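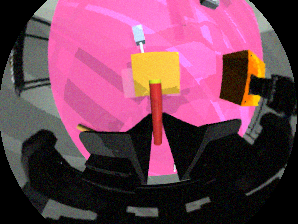 Thread: Pink laminate benchtop, glare from north window

esmaeil_abbasi
We have a gloss magenta laminate on the island bench, fitted in February. After 3 pm the sun comes in low and the reflection puts diagonal bands across the whole surface. The colour reads as two different pinks. Has anyone knocked the sheen back on a finished top without replacing it?

ollow_joinery
What grade of gloss? If it's a high-gloss sheet you can't dull it evenly. Abrading goes through the wear layer and you get cloudy patches, worst at the front edge where the cloth goes.

G. Soltani
Disagree in part. I did a test piece with a grey pad and water, light pressure, one direction only. It came out an even satin. Six months later it still is. It does hold fingerprints more than it did.

ollow_joinery
A test piece isn't a 2 metre island. Try keeping the same pressure over that length. Your warranty is also gone the moment you touch it.

esmaeil_abbasi
Warranty is through Bristgate and they've already said glare isn't a defect, so I'm not too worried about that part. Sheet is sold as "full gloss", no figure given.

Mazandarani_A
Treat the window instead. A sheer blind or a diffusing film spreads the light and the bands go. I put film on 3 panes and the total cost was under $200. Clean the glass twice before you start - any grit shows as a bubble.

G. Soltani
Film cuts the daylight in the room as well. Fine if you have other windows.

Mazandarani_A
Depends on the film. The frosted ones cut a fair bit, the clear diffusing type much less. Ask for the visible light transmission figure.

fdehghan
Check your downlights too. We blamed the sun for weeks and half of it was a cool white lamp over the bench. Swapped to warm white and the pink evened out after dark.

esmaeil_abbasi
Only 2 pendants over it and they're off at that hour. I'll get a sample of the clear film and tape it up for a few afternoons. Leaving the pad alone for now.

ollow_joinery
Good. Tape it on the inside face.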